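The Skavum Classroom Kit: A Guide for Young Readers
Prothero Learning Service, information for pupils aged 8 to 11

What is the kit?
The Skavum kit is a set of lessons and computer software that schools may borrow for one term. It allows pupils to give instructions to a robot arm on a screen. The arm is made by the computer, and so are the table, the floor and the walls of the room. This is called a simulation. Schools in Vostenville have been able to request the kit since February.

What is a robot arm?
A robot arm is a machine with several stiff parts, called links. The places where the links meet are called joints. Your own arm has joints as well, at the shoulder, the elbow and the wrist. At the end of many robot arms is a gripper, which has fingers for taking hold of things.

In the lesson named "Reach", pupils work with a white arm fixed to a wooden table. They must guide its gripper towards a small blue object shaped like a box. The joints must bend by the right amount, or the fingers will arrive in the wrong place.
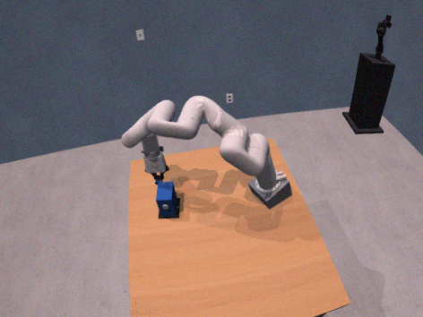 Viorica Kneževič asked whether a pupil could break the arm by sending it the wrong way. The answer is no. An arm in a simulation can bump into the table as often as you like, and the lesson can be started again with the button marked "Reset".

How do pupils give instructions?
Each instruction is a card on the screen. A card may say "turn the base", "bend the elbow" or "close the fingers". Pupils place the cards in order and press "Run". A lesson may use up to 100 cards, although most pupils need far fewer.

What is included?
The kit contains 300 printed practice cards, a teacher's book of 225 pages and a licence for one class. Computers are not included. Schools should check with Prothero that their machines are suitable.

How can my school borrow it?
A teacher should complete the request form and send it to Elis Pumphrey at the Prothero office. Kits are delivered on a Monday. Pupils may not order a kit themselves, but they are welcome to show this page to their teacher.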